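Right, I said I'd do a thread on the packing shed job and I keep putting it off, so here goes. Tea's made. Long one, sorry!

5 shares · 2 comments

Background for anyone new: I do the packing line at Treloar, which is candles, soaps and those little wax melt boxes your auntie gives you at Christmas. Small place. We moved into the unit on the Fillaton estate in spring and I've been meaning to write up how we set the line out ever since, because people kept asking under the last thread.

The old way was three trestle tables shoved end to end. You'd fill a box, slide it along, tape it, slide it along, label it, and by mid-afternoon your lower back was telling you all about it. The joins between the tables caught every single box. Every one! I used to hear that little thunk in my sleep.

So we got a belt. Second-hand, from a bakery supplier clearing out their place over in Verberg. Long thing, green, weighs as much as a cow. Getting it through the roller door was a whole Wednesday and I'm not going over that again except to say measure the door and then measure the belt WITH its legs on.

67 likes

First thing I got wrong was height. I set it to suit me and I'm short. Two of the others are tall and they were bent over it like question marks. We've put it up by a brick's depth and I stand on a mat now. Everyone's happier, including me, the mat's lovely and squashy.

Second thing, speed. You will want to run it fast because it's exciting and you've just paid for it. Don't. We ran it fast for one morning and there were soaps all over the far end like a car boot sale. Slow enough that you can fold a sheet of tissue while a box goes past you, that's my rule now.

Third thing was where to put stuff. Tissue on the left, boxes flat underneath, tape gun on a hook. I had the tape gun just lying about at first and it kept walking off. It's on a bit of string now like the pens in a bank.

Somebody asked about rails. Yes, get rails. The far one matters most because that's where things drift when you give them a shove. Our wax melts are in round tins and a round tin has its own ideas.

12 replies hidden

Somebody else asked how you clean a belt like that. Warm water, drop of washing-up liquid, cloth wrung out hard. Do it with the power off at the wall, please. Wax comes up better if you let it go properly cold and flick it with an old loyalty card. The lavender oil does NOT come up and the whole shed smells like a spa, so there are worse problems.

Oh and glitter. We did one glitter soap for a wedding order in July. One. I'm still finding it on the belt, in my lunch, in my car. Never again, I don't care who's getting married.

Our biggest day so far was 92 gift boxes out of the door before the courier turned up at four. On the trestles we'd have been there till bedtime. I did a little dance. The courier saw. It's fine.

My favourite bit of the day is when it's all been wiped down and there's not a box or a scrap of tissue left on it. Just a long stretch of green. I get the same feeling from it as I do from a made bed.

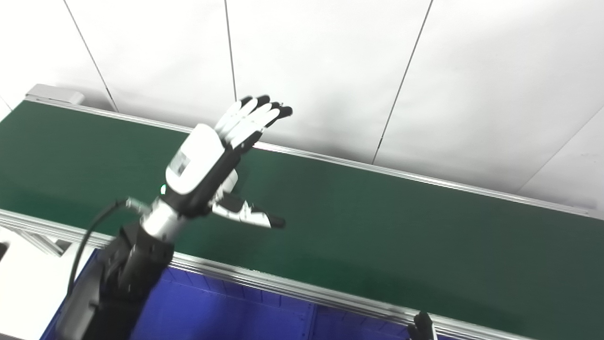

Clear belt! My idea of a beautiful view 💚

31 likes · 5 shares

The colour's much nicer than I expected, by the way. I'd wanted white so it'd look smart, and I'm so glad we didn't get it. Dark green is easy on the eyes all day and our kraft boxes show up well against it. White would've looked grubby by the first teatime.

Still to sort: something to catch the boxes at the end, because at the moment it's whoever's nearest shouting. I've been looking at a little roller table from Jomivico but I can't decide between the straight one and the curved one. The curved one would let us turn the corner towards the pallets, only then I lose my shelf for the ribbon and I love that shelf. If you've got one, tell me what it's like with light boxes, mine weigh next to nothing and I'm worried they'll just stop halfway and sit there.

Anyway that's me. Next thread is labels, and I've got a LOT to say about labels that peel at the corners. Kettle's on again.

Comments

"The tape gun on a string!! Doing this tomorrow, ours has been missing since Easter."

"We have the curved rollers and light boxes do stall a bit on the bend. Tilt it a touch and they go round fine. Keep your ribbon shelf though."

"Came for the belt, stayed for the glitter. We banned it after a christening order and I still found a bit in my sock this morning."

"What did you use for the mat? My knees are asking."

View more comments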